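How can I tell if a painting attributed to a woman artist's workshop is really by her?

Posted in Art History & Collecting, 1 July 2021

Clistgate
My aunt left me a small oval portrait, oil on copper, 30 cm tall, of a woman in a blue sash. A label on the back says "Jasińska, Rome" in brown ink. The family story is that she was a pupil in somebody's studio in the 1790s and sold portraits to travelers. I have my doubts. A regional auction house looked at it in June and offered "circle of", which as far as I can tell means they don't know either. They wanted 241 dollars for a written opinion. Is that worth paying? And is it safe to clean the surface myself first? It has gone very yellow.

Mumico
Don't pay yet. "Circle of" is a polite shrug, and a written opinion from a generalist will be the same shrug on letterhead. A label proves that someone owned a pen. I've seen 4 labels on one frame, all naming different painters.

What would persuade me is a bill, a letter, an old inventory - anything on paper that mentions an oval on copper with that sitter. Ask whoever has your aunt's papers before you ask an expert. If nothing turns up, compare it with signed work, assuming there is any. For a lot of women who worked in other people's studios there isn't, and then every nice unsigned portrait of the period gets handed to them.

As for cleaning, no. Yellow varnish can be dealt with later. A rubbed face can't.
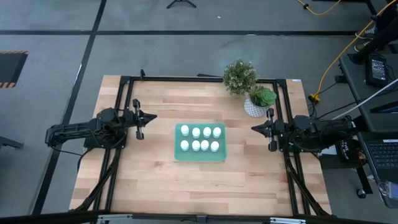
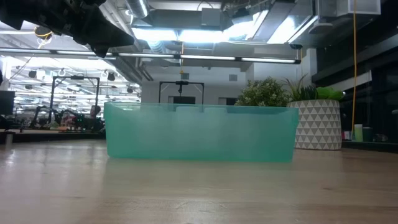

The teal-green tray and bin, each on a light wood tabletop

Skarine
My grandmother cleaned hers with a cut potato and it came up lovely. I'd try a corner.

Mumico
Please don't try a corner. Potato leaves starch and moisture behind, and copper corrodes. "Came up lovely" usually means some of the glaze went with the dirt.

Clistgate
No potato, understood. There are 7 boxes of papers at my cousin's, so I'll start there. I still don't believe the label.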